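Blanket Swap FAQ

Answers to the stuff we get asked most. Still stuck? Email Adeel Malik, he checks it mornings.

What is it?
Bring a handmade blanket, take one home. Runs every December at Kincaid hall.

Does it have to be wool?
No. Cotton, acrylic, blends all fine. Put the fiber on the tag tho, some people itch.

Minimum size?
28 inches on the short side. Smaller goes on the baby table.

Can I bring more than one?
Two max per person. You get a ticket for each.

Crochet ok?
Yes. Quilts too. No store bought please.

Do I need to wash it first?
Yes!! Unscented soap. Dry flat if it's brushed yarn, and don't hang it, the edges go wavy.

My border curls. Will you turn it away?
No. Plain stockinette curls, we know. Steam it lightly or add a few rows of garter next time.

What does it cost?
Entry $2. Kids free. Cash is easier, the card reader is slow.

When are doors?
10 am. Tickets get called at 11, in order, so dont be late.

I can't make it, can I mail mine?
Ask Ieuan Dafis first. Needs to reach us 20 days ahead. Return postage is on you.

What happens to leftovers?
Held till January, then donated localy. 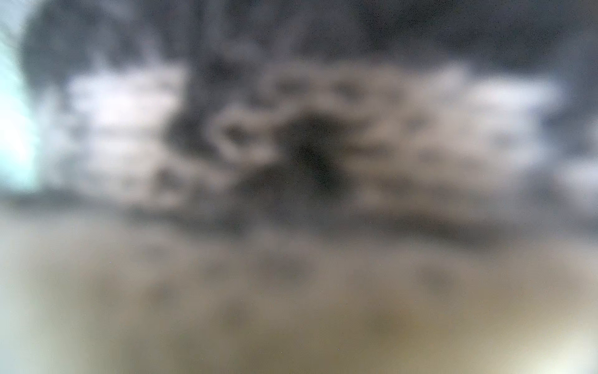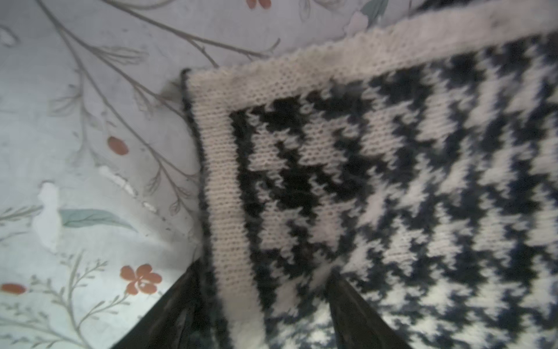
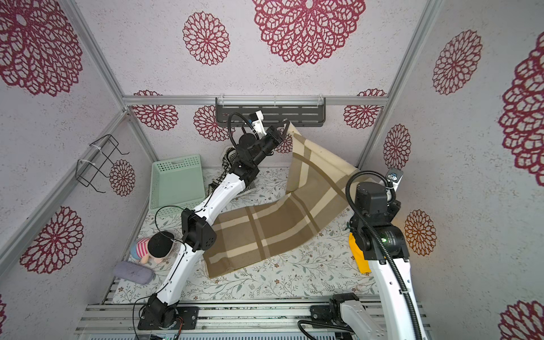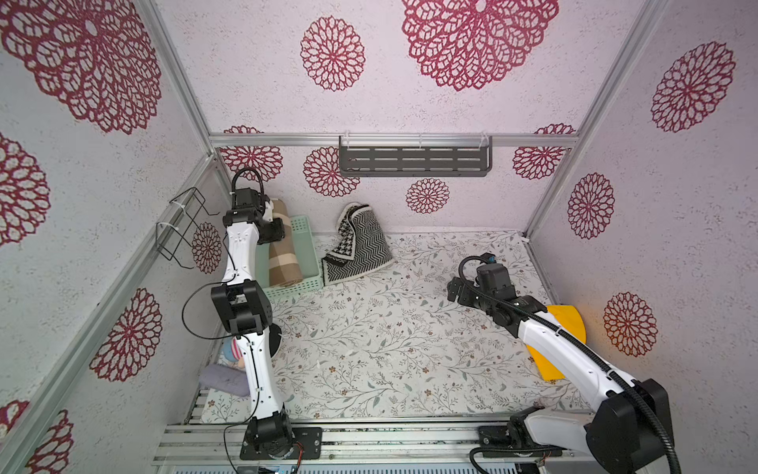 Second photo: knitted blanket, cream border.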